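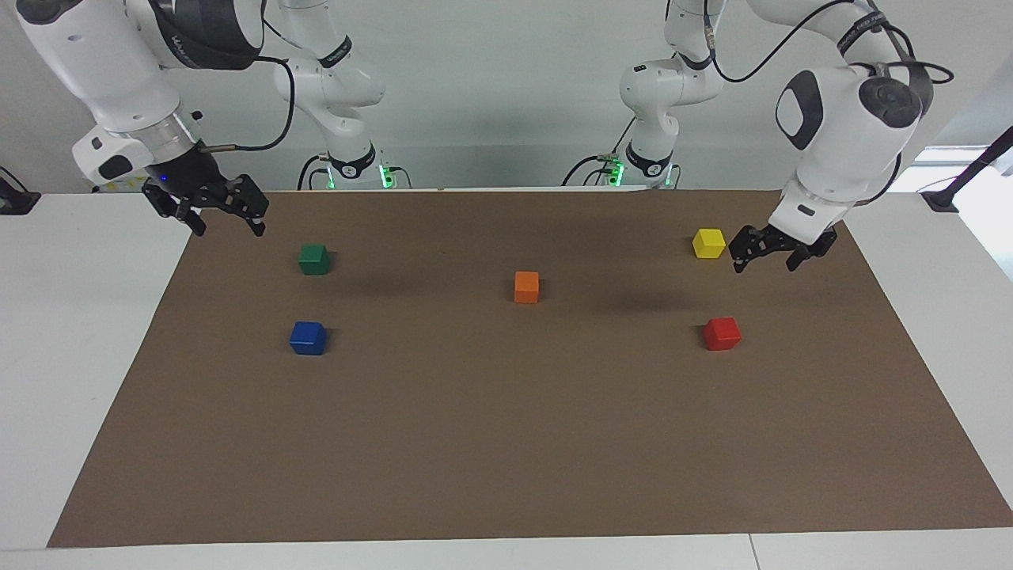 Figure 2. The two-arm cell with five cubes on the paper mat. Both grippers are open above the mat.

4. Planning over a shared mat

4.1 Setup

All experiments use the cell in Figure 2. Two arms are mounted behind a brown paper mat and reach forward over it, each carrying a parallel gripper with two fingers. We name the arms from the robot's own point of view, so the robot's right arm is on the left of the figure. The workpieces are wooden cubes in green, blue, orange, yellow and red. Color is the only thing that tells one cube from another, which keeps perception simple and lets us put our effort into the part we care about: deciding which arm should go where, and when.

Cube positions come from a single fixed camera. The detector segments the mat by color, fits a square footprint to each region and reports a position and a heading in the mat frame. Gripper shadows were our first real headache. An arm reaching over the mat can throw a broad dark patch across the paper, and an early version of the detector would stretch a footprint to follow the shadow edge. We now compare hue before brightness, and the footprints stay put.

4.2 Assigning cubes to arms

Our planner, Plindetti, receives the detected cubes and a goal layout and returns a timed sequence of picks for both arms. Cubes near the left or right margin are easy, as only one arm can reach them without a long detour. The interesting cube is the one in the middle. Either arm can take the orange cube in Figure 2, and the better choice depends on what the other arm will be doing by then. A greedy rule hands it to the closer gripper and often leaves the second arm waiting for the first to clear out.

Plindetti leaves that choice open for as long as it can. It plans the outer cubes first, writes down the volume each forearm will sweep through, and then tries the contested cube in every gap that remains. We were delighted by how well this works for such a small idea! The search is short enough to run again after every grasp, so a cube that gets nudged is simply picked up at its new position in the next round.

4.3 Keeping the arms apart

Collision checks run on swept volumes padded by a safety margin. The checker, Gellden, treats each arm as a chain of capsules and includes the wrist housing, by far the bulkiest part near the mat. Cables are covered by widening the capsules on the upper links. This is a crude fix, but a cheap one, and it let us drop a separate cable model.

4.4 Trials

We ran 351 layouts in simulation and 200 on the real cell, with start and goal positions drawn at random. The settings were frozen after the March tuning runs and were the same in both cases. A trial counts as complete when every cube lies inside its goal square and both arms have returned to their open pose above the mat. Trials stopped by the operator are counted as failures — including the ones where we were only being nervous.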